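My Afternoon at the Robot Open Day

So I finally went to one of those open days! My sister-in-law had been forwarding me the Larkodley newsletter since about Christmas, and in February there it was, a little box at the bottom saying the robotics lab was letting the public in for an afternoon, free, sign up by email. I signed up before I'd finished my coffee. I don't work in anything remotely technical (I do the books for two dental offices, for anyone new), but I love watching machines do things. I'm the person who stands in front of the donut fryer at the grocery store.

Larkodley is one of those business parks where every building looks like the back of another building. I drove past the right door twice. There was a paper arrow taped to a post, and when I found the entrance there were already 17 of us milling around the lobby with name stickers, including a dad with two very serious boys who had brought a notebook EACH. I parked myself near them because I figured they'd ask the good questions, and boy did they.

Our guide was Trinity Okafor, who has been with the lab for a few years and talks at a speed I'd describe as brisk. She had us put our bags in a corner, showed us where the restrooms were, and then told us the one rule, which was to stay behind the yellow tape unless somebody in a lab shirt waved us over. I was wearing a scarf and spent the whole visit holding on to the end of it, just in case.

First we got the talk. I was afraid it would be slides for an hour, but it was maybe ten slides and most of them were videos of things going wrong, which I enjoyed very much. The project is called Koskela. The idea is that a person guides the arms through a chore over and over, and the computer learns from all those runs until it can have a go by itself. Folding, sorting, putting lids on things. Trinity said that for a new chore they like to start with 100 good runs, and that "good" is the word that makes everyone in the lab groan. You fumble, you toss that one out, you start over. One of the notebook boys asked if the robot learns the fumbles too if you leave them in. She said yes, and he wrote that down and underlined it.

Then we went through to see the arms working, and I stopped taking notes because I was too busy gawking.
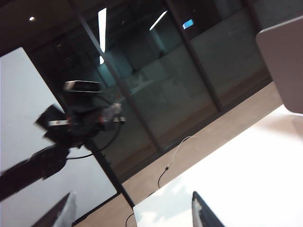
What I hadn't expected was the sound. I had movie robots in my head, all that whirring and clanking, and what you get is more like an electric toothbrush in another room. Little hums, then a pause, then another hum. The pauses got me more than the moving did. Trinity said people always read those as the robot thinking, and she tries not to say it that way herself, but then five minutes later she said "hang on, he's thinking" and the whole group cracked up.

The other thing is how many cameras there are! I'd assumed there would be one up high somewhere looking down at everything, and apparently plenty of setups do have that, but these arms carry a little one right by the gripper, so the computer gets a view of the fingers as they go in. Trinity compared it to threading a needle with your nose an inch from it. I said that is exactly how I thread a needle.

After that they let us drive. You don't get a joystick, you get a pair of handles called a Zasamico, and when you squeeze, the gripper squeezes. My job was to pick up a foam block and set it in a tray. It sounds like nothing. It took me 14 tries to get one in, and I was sweating by the end of it (the scarf did not help). You can't feel what you're holding, so you squeeze way too hard, and then you get nervous and let go way too early. The younger of the two boys did it on his second try and was extremely gracious about it. His dad did worse than me and I won't pretend I wasn't pleased.

I asked what happens to all our terrible attempts, and Trinity said visitor runs get kept in their own folder and don't go anywhere near the real training. Very polite of her. I asked if she gets bored doing the same motion all day, and she said she switches off every hour or so and they play the radio, and that she now sorts her silverware at home with a kind of weird precision she didn't have before.

There was coffee at the end, and a table run by Surkura, the company that helps with the grippers, where you could handle the different fingertips. Some were soft and grippy like a spatula, some were hard. I asked which ones were better and got an answer that lasted nearly 10 minutes, and I'd say I followed the first third. The man was so happy to be asked that I just kept nodding. I did learn that they wear out, and that changing them can mean redoing a bunch of runs, so there are people who get quite emotional about fingertips.

If you want to go, they're planning another one before summer, and you sign up through the newsletter. Wear comfortable shoes, there's nowhere to sit in the lab part. And skip the scarf. I already emailed to ask if they let people come twice, and Trinity wrote back and said yes, so I'm going to practice with my kitchen tongs.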